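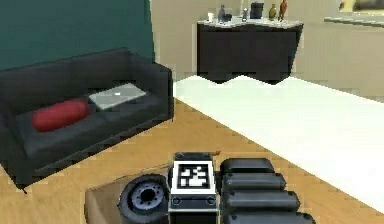 Gellham and Verlow Sign Agreement on Indoor Radio Planning Services

STONBERG, 6 April 2026. Gellham, a supplier of radio planning software, and Verlow, a network integrator, have signed an agreement to offer indoor coverage planning as a managed service to mobile operators and building owners. The service will be sold under the name Campos and will be available to new customers before the end of April.

Under the agreement, Gellham supplies the propagation engine and the floor plan import tools. Verlow carries out site surveys, installs small cells and distributed antennas, and handles acceptance testing. Customers sign one contract with Verlow and receive support from a single desk in Stonberg.

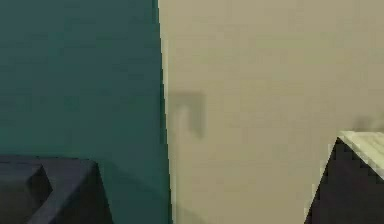 Campos calculates signal loss for each surface in a building model and combines the results into a coverage map for every floor. Material values come from a library of 156 entries, which can be edited when survey readings differ from the default. Loss is assigned by construction type, and surface color has no part in the calculation. A dark teal wall next to a beige one, for instance, is entered as two surfaces with the same value if both are built the same way. Doors and windows are entered separately and can be set as open or closed.

The release supports the 5G mid-band frequencies in common use indoors, along with existing LTE bands. Multi-operator designs can be planned in one model, with separate power limits and antenna lists for each operator. Output files include cable schedules, equipment lists and predicted downlink signal levels at a grid spacing set by the user.

Verlow tested the planning process at 115 sites before the agreement was signed. These included offices, clinics, hotels and apartment buildings. Survey readings from the sites were used to correct the default loss values for interior partitions and raised floors.

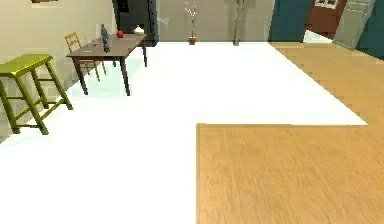 Corrections from the same survey work were also applied to stairwells and elevator shafts, where earlier versions predicted stronger signals than were measured. The revised values are included in the current library and will be sent to existing Gellham license holders as a standard update.

Campos is offered in two tiers. The first covers single buildings with up to 100 antennas. The second covers groups of buildings and allows up to 600 antennas in one project, with shared equipment rooms and backhaul links between sites. Both tiers include one post-installation survey. Additional surveys are priced by floor area.

Existing Gellham customers may continue to use the desktop software under their current license terms. Project files can be moved to Campos without conversion, except for those that use custom antenna patterns, which must be imported again.

About Gellham
Gellham develops radio planning and measurement software for cellular and private networks.

About Verlow
Verlow designs, installs and maintains in-building wireless systems from its offices in Stonberg.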